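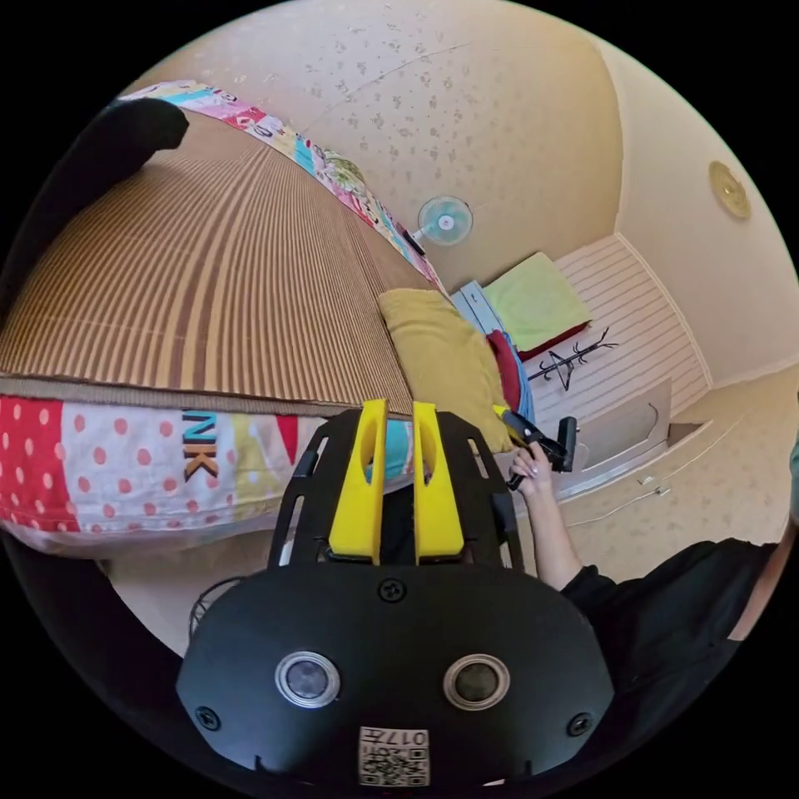

Landeg Home Notes, Issue 56

My bed is my folding table. I gave up on the ironing board years ago (it squeaks, and it eats half the closet) and I've never once missed it! A woven mat over the mattress gives you a firmer, flatter surface, and if it's striped, so much the better. Line up the side seams with a stripe and your sweater comes out straight.

Before I start, the pillow and the spare bedding go up to the far end. I like a thin quilt folded on top of a thicker one, with a cushion to hold the lot down. Then it's knits first, while I still have patience, and anything black goes in its own heap so the lint doesn't travel.

For a long-sleeved knit, lay it face down and smooth from the collar to the hem with flat hands. Don't tug! Ribbed ones stretch if you so much as look at them. Fold one sleeve down along the body, then the other, bring the sides in, and fold up from the bottom. If the hem wants to curl, roll it gently the other way between your fingers first.
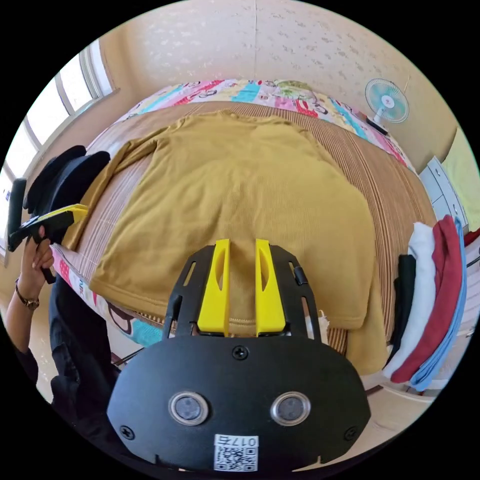 Mustard knit, face down, one sleeve folded and one to go.

Brenda Gaete wrote in from Gillgate to ask if I hang any of my sweaters. Nope. Hangers give them pointy shoulders, and a heavy one will grow an inch by November. Mine live in a drawer, standing on edge like files, never more than five to a row. Brenda, if yours already have the points, mist them with a little water and let them dry flat overnight.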